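Werkstattbuch, Dezember, 16:40
Klebeversuch Eiche geölt, Charge 2887
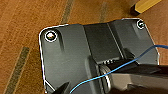 Chacko wendet ein, die Proben seien zu früh belastet worden, das Öl brauche bei 7 Grad in der Halle deutlich länger. Einwand notiert, Klimaschrank ab morgen auf Normklima.

Stand heute: Reihe A (Konedix, einkomponentig) bei 631 N abgeschert, Bruch durchgehend in der Grenzschicht, Faser nicht ausgerissen. Reihe B (Rokmont, zweikomponentig) hält 2000 N, danach Prüfung abgebrochen, Spannbacke rutscht.

Vermutung: Ölrest in den Poren. Nächster Satz mit Anschliff K120 und Aceton, Wartezeit vor Auftrag 20 min. Schichtdicke diesmal mit Rakel, die Spachtelwerte streuen zu stark.

Offen: Backenbelag bei Roltico nachbestellen, Datenblatt B fehlt im Ordner.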